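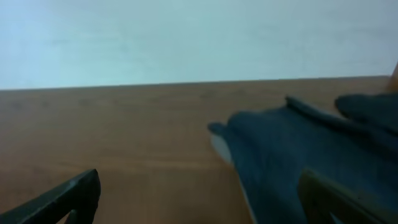

第六讲 从腕部画面到动作：软布料抓取的模仿学习

大家好，接着上一讲往下走。上次讲完行为克隆的损失函数，好几位同学下课跑来问我：老师，这东西放到真机器人上到底长什么样？好，今天整讲都泡在真机器人里，公式会有，但不多，我保证（上次我也这么说的，这次是真的）。

开头那一帧请先留着，我会反复提到它。策略网络在每个时刻拿到的视觉输入，就是一张这样的图：木桌面，画面底部左右各伸进来一根夹爪手指，深蓝色的布料偏在右半边，左边手指附近还是光光的桌面。网络要回答的问题也很朴素：手接下来往哪儿走，夹爪开多大。

一、为什么拿布料开刀

刚体抓取大家在前面的课里做过了，木块、杯子，估个位姿，算个抓取点，走过去夹住。位姿六个数就写完了。布料呢？你拿什么写它的状态？同一块布，随手一扔就是一个新形状，褶子、翘起来的角、压在下面的边，自由度多得没法列。

早年的做法是先重建布的网格，再在网格上规划。我读书的时候也做过一阵，说实话很痛苦，遮挡一多网格就乱飞。现在我们实验室的 Plelulen 流程干脆跳过显式状态，直接从图像到动作。代价是什么？代价是你得有演示数据，还得接受一个不太好解释的网络。这笔账值不值，学完今天你们自己判断，我个人是站在值这一边的。

再看一眼那一帧，布上有一道斜着往右上走的褶，靠右边缘还鼓着一块，出了画面就看不见了。只凭一张腕部图，布的全貌是拿不到的。部分可观测，这四个字后面还会来找我们麻烦。

二、数据长什么样

这门课用的数据集是我们自己录的，一共 228 条演示。每一条都是人用遥操作带着夹爪走完一遍：接近、对准、合拢、提起、放下。录的时候同时存三样东西：

腕部图像，按固定频率采；
末端位姿，从机械臂控制器里读；
夹爪开度，归一化到 0 和 1 之间，1 是全开。

存数据的工具叫 Netodix，用法在课程主页上，我就不念了。有一个坑一定要讲：图像和位姿走的是两条线，时间戳各有各的延迟。Netodix 默认按"到达时间"对齐，你要把它改成按"采集时间"对齐。我第一年带这门课没说这件事，结果半个班训出来的策略都会慢半拍，夹爪合上的时候手已经走过了。大家还以为是网络太小，拼命加层……

演示质量比数量更让我操心。助教 Ah-rin Ahn 花了好几个下午把数据一条条看过，挑出两类问题：一类是操作者中途犹豫，手悬在半空不动；另一类是同样的局面，一会儿从左边进，一会儿从右边进。第一类会教网络学会"发呆"，画面不变、动作为零，它一旦进了那种状态就出不来。第二类更阴险，见下一节。

三、多峰问题，画在黑板上的那个例子

假设布前面有个障碍，人有时从左绕，有时从右绕。两种都对。你拿均方误差去拟合：

L = E[ || a − π(o) ||² ]

最优解是条件均值，π(o) = E[a | o]。左边一个峰，右边一个峰，均值在正中间，直直撞上去。很多同学第一次听会觉得"哪有这么巧"，布料任务里真的天天见：一块布能抓的地方很多，抓翘起来的尖可以，捏中间的褶也可以，网络取个平均，就去夹尖和褶之间那块平的地方，夹一把空气。

处理办法大致有几条路。可以把动作离散化，当分类来做，简单粗暴，精度受格子大小限制。可以输出混合高斯，训练时要小心分量塌缩。也可以用生成式的策略，比如扩散策略，从噪声一步步去噪得到动作，多峰分布表达得很好，就是推理要多跑几步。作业里大家用第三种，骨架代码已经写好了。

四、动作用绝对坐标还是相对坐标

这一节是今天的重点，期末大家最容易写错的也是它，请打起精神！

绝对坐标的意思是，网络直接输出末端在基座坐标系下的目标位姿。相对坐标呢，输出的是以当前末端为原点的目标位姿。写成矩阵：

T_rel = inv(T_now) · T_goal

执行的时候再乘回去：

T_goal = T_now · T_rel

看着只是换了个写法，可是配上腕部相机差别就大了。相机和夹爪固定在一起，手一动，画面跟着动。回到开头那一帧：布在两指之间空当的右侧，左侧空着。要让两指把布夹在当中，从画面里就能看出手该往画面的右边挪一挪。注意，这个判断完全没用到桌子在哪儿、基座在哪儿。你把桌子连同布一起搬开半米，画面可以几乎不变，相对动作也几乎不变，绝对坐标就全得改了。

换句话说，腕部视角加相对动作，天然带一点平移上的泛化。我们拿同一批演示分别训了两个版本，布的位置在训练范围内时，两个版本我看着差不多；把布挪到没录过的角落，绝对坐标版的手就往老地方跑，相对版还能跟过去。详细的表在补充材料里，自己去翻。

坏处也得说。相对动作不知道自己在工作空间的哪里，关节快到极限了它也照走不误，所以外面要套一层限位检查。还有误差累积，每一步都以当前为原点，控制器如果有稳态误差，就会一点一点漂。你们要是看到夹爪总是往下沉，先查重力补偿，别急着怪网络。

课堂上有人问：那画面里看不到深度，往前走多少怎么知道？好问题。单张图确实含糊，我们靠两样东西补：一是输入里多给一帧历史画面，手动了以后近处的东西移得快，远处的移得慢，视差就进来了；二是夹爪手指本身总在画面里，位置固定，相当于随身带了把尺子，布和手指谁挡住谁也是线索。右边那根手指就压着布的下半部分的轮廓，看得出手指离镜头更近。

五、动作分块

逐帧预测有个老毛病，每一步都重新拿主意，手会抖。分块的做法是一次预测未来一段动作，执行前面一截，再看新图重新预测。我们设的执行长度是 5 步。

为什么不更长？执行期间网络等于闭着眼睛走。刚体还好，布料一碰就变形，闭眼走太久，睁眼时布已经换了个样子。为什么不更短？一步一看，多峰问题又从后门溜回来了：上一步想去左边，这一步想去右边，来回摇摆。我建议大家作业里把这个数改几个值试试，看视频比看损失曲线有用得多，真的！

顺便提一句，推理要花时间。图采进来，网络算完，机械臂可能已经走了一小段，新动作块开头那几步就过期了。要按延迟把过期的丢掉，再接上去。代码里那个函数叫 drop_stale，很短，请务必读一遍。

六、图像怎么预处理

短短几条，都是踩过的坑。

随机裁剪要轻。手指在画面里的位置是重要信息，裁得太狠等于把尺子掰断了。

颜色抖动可以大胆一点。桌面和墙在不同时间的色调会变，早上录的偏冷，傍晚的偏暖，我不希望网络把色温当特征。

千万别做水平翻转！图翻过去，动作没翻，左变成右，数据就自相矛盾了。非翻不可的话，相对动作里的横向平移和对应的旋转分量要一起变号，两根手指看起来不完全对称的话还会引入别的偏差。每年都有人栽在这里，每年。

分辨率别贪高，先跑通再说。

七、怎么评估

损失低不代表抓得起来，这句话我会在这门课里说到你们烦。验证集上的动作误差和真机成功率，我见过完全反着来的，原因也不神秘：验证集里的画面都是人开着手走出来的，策略自己走，稍偏一点，看到的就是人没去过的地方。

评估请这样做。先固定一组初始摆放，两个模型交替测，别先把甲全测完再测乙，光线会变，布也会越揉越软。成功的标准提前写下来，比如"布离开桌面并保持到放下"，写下来就不许改。失败要分类记：没碰到布、碰到了没夹住、夹住了又滑掉、夹到了别的地方。分类比一个总的成功率有用，没碰到布多半是视觉或者标定的事，滑掉了多半是夹爪开度学得不准。

视频一定要存，腕部视角和外面视角都存。失败那几秒，从腕部视角看往往一目了然。

八、作业三

用课程提供的演示训练一个扩散策略，真机时段在系统里预约，下午四点以后比较空。

第一步，检查数据对齐。画出夹爪开度曲线，找合拢的时刻，把那一时刻的图像调出来看，手指要是明显还开着，回去看第二节。

第二步，把绝对位姿转成相对位姿，写一个来回转换的测试，误差应该只剩浮点精度。

第三步，训练。起步建议 2,000 步先看一眼输出，动作要是全挤在零附近，多半是归一化没做。看着正常再往长了训。

第四步，改执行长度，至少比较两种，报告里写清楚你在视频里看到了什么。

第五步（选做），去掉历史帧，看看接近阶段有什么变化，试着用第四节里讲的视差解释。

报告写短一点没关系，我更想看失败案例和你的猜测，猜错了不扣分。代码问题先发到讨论区，Ah-rin 回得比我快多了。

下一讲讲演示不够的时候怎么办，会用到今天的失败分类，所以记录别弄丢。预习材料是讲义附录里关于交互式纠正数据的那几页，读到算法框图就可以停，后面的证明我上课带着大家过。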